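4. Conduct Rules for Supervised Autonomous Suturing

4.1 Scope

The rules in this section apply to any trial in which a learned policy moves one or both instruments through tissue. They were drafted for the Wavum bench protocol and later revised for use at the Hirnier site, and they cover tissue bench work only. Work on living subjects falls under separate review and is not addressed.

4.2 Authority over the needle

The needle is treated as the controlling hazard from the time it is first grasped until it is returned to the parking area. During this period one supervising operator holds the stop control and has no other duty. Annotation, timekeeping and conversation with visitors are assigned to other staff. If the policy halts while the needle is partway through the tissue, the operator shall not reverse it by default. The operator first confirms on the endoscopic view that the jaws hold the needle, then decides whether to complete the pass by hand or withdraw along the curve of entry.

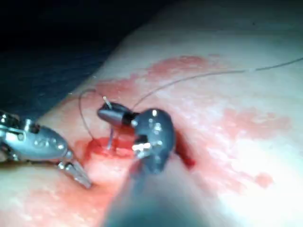
A halt of more than 40 seconds ends the trial. The trial is recorded as interrupted, whatever the quality of the stitches placed before the halt, and it stays in the reported total. Earlier drafts allowed such trials to be set aside. We removed that allowance after the January audit, when two reviewers working from the same log reached different totals.

4.3 Thread management

Loose thread accounts for a large share of the manual takeovers in our records. Before each new pass, the long end of the suture must be clear of both instrument wrists, and no loop may lie between the open jaws and the next entry point. Where the policy cannot meet this condition, the operator may clear the thread by teleoperation. This action is logged as an assist — never as a correction — and the two categories are reported in separate columns.

Tissue that carries stitches from an earlier closure may be used again, provided that the new wound line can be told apart from the old one on every camera view. Thread of a different color is preferred for this purpose. 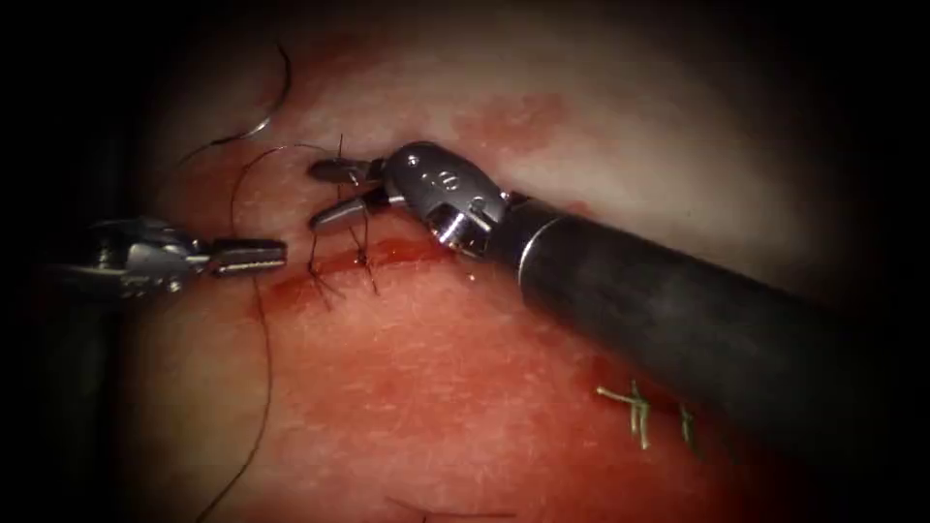
Figure 2. Bench suturing with two robotic instruments. Dark thread crosses the incision; pale greenish-yellow stitches from an earlier closure lie at lower right.

4.4 Records and reporting

Each trial record contains the wrist and fixed camera streams, the instrument positions, the stop control state and the name of the policy version. Records are kept in the Plernlow archive in the form in which they were captured. Corrected time stamps are stored beside the originals and do not replace them. Of the 1104 trials held at the time of writing, all were checked against this rule before analysis.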